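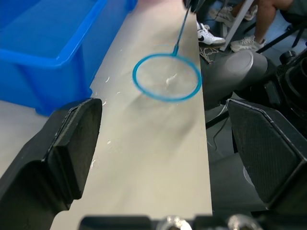
The blue net, over the pale table.

Short Stories – Family & Home
Tue 21 October
By Viola Pagano

The Fish Pond

My grandmother ran the fish pond at the Dalsgaard summer fair for so many years that people in town called her the Fish Lady, even in January, even in church. I was nine before I understood that her real name was Rosemary and that other people's grandmothers did not keep plastic fish in the bathtub from one end of July to the other.

The pond wasn't much, if you were looking at it as a grown-up. It was a blue tub on a table with water in it, and the fish went in the water, and you got a net and one minute on her kitchen timer. Whatever you caught went into a bucket, and whatever was in the bucket when the timer rang was yours to trade for a prize. The prizes were pencils, mostly. I have never in my life wanted anything the way I wanted those pencils.

She let me help the summer I turned nine, after my cousin Leo came down with chicken pox. My job was to put the fish back. I took it very seriously. I wore her second-best apron, which went around me twice, and I had a dish towel over my shoulder for the drips, because there were always drips – you could follow the good players across the table by the little trail they left.

"Don't chase them," she told every child who stepped up, bending down so her glasses slid to the end of her nose. "Get the net under, and then wait, and then come up slow, like you're lifting a sleeping cat off a chair."

Hardly any of them waited. They splashed and whooped and soaked their sleeves, and the fish went skating off to the far side of the tub, and the timer rang, and she gave them a pencil anyway.
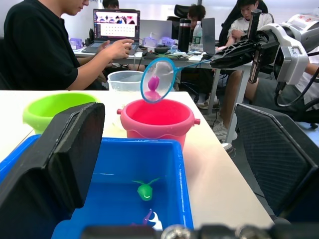
One in the net, above the pink bucket.

Late that afternoon a boy came up whom I didn't know. He was smaller than me and he had a dollar folded up so tight that it took my grandmother a while to get it open. He didn't say a word. He put the net in the water and held it there, and held it there, until I started to worry about the timer on his behalf. Then he came up slow with a fish lying in the mesh, and carried it over to the bucket as if it might wake, and tipped it in. He had time for exactly one more. The whole line behind him had gone quiet by then, and a man with a snow cone was letting it run down his wrist.

"Well," my grandmother said. "There's a fisherman."

She let him choose from the shoebox under the table, the one with the good things in it, which I had been told was for next year. He took a whistle. I was so jealous that I put the fish back in all wrong, green ones on one side and pink ones on the other, like they'd had a quarrel. 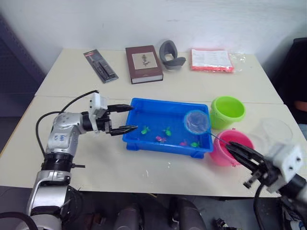 When the fair closed we carried the tub to the edge of the field, one of us at each end, and poured it out over the grass. My grandmother dried the fish one by one with my dish towel and laid them in the lime-green bucket she used for bringing them home, and I held the flashlight and sulked. She let me sulk as far as the car.

Then she opened the back door and set the bucket on the seat and buckled it in, as she always did, and handed me the net.

"You never had your turn," she said.

I said the water was all gone. She said there was a perfectly good bathtub at home, and that she'd brought the timer, and that I'd better get in if I wanted to be done before supper.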